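Chapter 5
Learning in Simulation, Testing in Simulation

Start with the cost. A real arm, a real sink, a person standing by with a hand on the stop button. Every failed grasp means somebody walks over and resets the objects. You get maybe a few dozen tries in an afternoon and then the person wants to go home.

So people simulate. Rigid bodies, joint limits, a contact solver, some lights. Run it overnight, come back to thousands of attempts. The robot never wears out. The catch, and it takes up most of this chapter, is that a simulator is a pile of guesses about friction and mass and shape, and a policy will happily learn the guesses.

We follow one method all the way through, the one Lai-ching Lam and Yi-chun Mok worked out in the Westora project. Call it staged clutter. It's simple enough to code up in a week and it fails in ways that teach you something.

The task: take objects out of a sink basin, one at a time, with a two-fingered gripper. Sounds easy. The basin has walls, so the hand can't come in from just any side. The faucet and its handles are in the way of the wrist. Objects lie on their sides, lean on each other, slide when bumped. A bottle with a thin neck wants a different grasp than a stapler does.

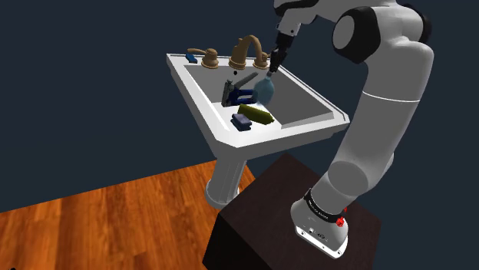
Staged clutter works like this. Each episode starts with a random draw of objects, dropped into the basin from a small height and left to settle. Early in training the draw is one object. When the success rate over the last 50 episodes passes a set mark, the draw goes up by one, until it reaches 5. If the rate falls back, the draw falls back too. That last part matters more then you would think. Without it the policy gets stuck in piles it can't handle and learns to hover.

Reward is sparse. One for an object lifted clear of the rim and held for 2 seconds, zero for everything else, a small penalty for touching the faucet. Lam tried a shaped reward first, distance from gripper to nearest object. The arm learned to sit very close to things. We come back to this in Section 5.3, reward shaping is a habit worth being suspicious of.

The result, in short. With staging, the policy got to a usable level in some 2,000 episodes. With the full clutter from the start it never did, in any of the runs. Most of the remaining failures were wall contacts: a good grasp, then a drag against the side of the basin on the way out. Mok's fix was to score the lift path as well as the grasp. Section 5.4.

A word on what this does and doesn't show. Same simulator for training and testing. Same object set, too, in the first round. So the number tells you the method learns, it doesn't tell you the policy would survive a wet bottle in a real kitchen. Keep the two claims apart when you read papers, and keep them apart when you write your own. Transfer gets it's own chapter.

Before going on, be sure you are ok with policy gradients (Chapter 3) and grasp frames (Chapter 4). Contact models we review as needed, starting now.

Related chapters and notes
Chapter 3: Policy Gradients, Quickly
Chapter 4: Grasp Frames and Gripper Geometry
Chapter 6: From Simulator to Bench
Lab note: Setting up the Stastia scene files
Lab note: Contact settings in Bukon
Errata, updated February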